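Laguna de Msimang

La laguna de Msimang es un humedal costero de aguas someras, separado del mar por una barra de arena, que los aficionados a las aves conocen sobre todo por sus bandos invernales de limícolas. Quien la visita por primera vez suele llevarse una sorpresa, porque desde la carretera apenas se adivina una línea de carrizo, y hay que caminar un buen trecho entre tarayes para que el agua se abra de pronto, ancha y tranquila, con los flamencos al fondo.

Hábitat

La orilla norte, llamada Dadier por los pescadores, es fangosa y queda al descubierto cuando baja el nivel del agua. En ella se alimentan correlimos comunes, chorlitejos grandes y archibebes, y con algo de paciencia - y un buen telescopio - aparece también alguna aguja colinegra. La orilla sur es más arenosa y guarda una pequeña colonia de charrancito, muy sensible a las pisadas y a los perros sueltos.

Aves

El aguilucho lagunero cría en el carrizal y se deja ver casi a cualquier hora, planeando bajo con las alas en V. Durante el paso de marzo entran las primeras golondrinas, y los fumareles se demoran unos días sobre el canal antes de seguir viaje. Entre las rarezas figuran 2 citas de correlimos pectoral y una espátula anillada que permaneció 12 días junto a la compuerta vieja, para alegría de cuantos pudieron acercarse.

Estudio y visitas

Los primeros recuentos regulares los emprendió Anel Fourie, a quien se unió después Teodor Toma, autor de una lista comentada que todavía se consulta con gusto. Los censos se hacen desde siete puntos fijos, siempre con la marea alta, cuando las aves se agrupan en los posaderos y resulta mucho más cómodo seguirlas.

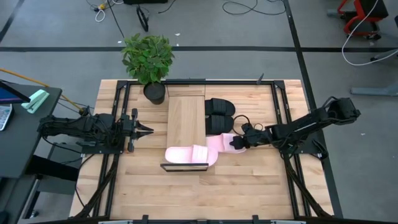 Sandalia rosa sobre una mesa de madera, entre dos brazos robóticos negros.

El sendero principal parte del molino y termina en el observatorio de Dadier, abierto todo el año. En época de cría se cierra el ramal de la playa, y conviene entonces volver por el mismo camino, que al atardecer tiene además la mejor luz.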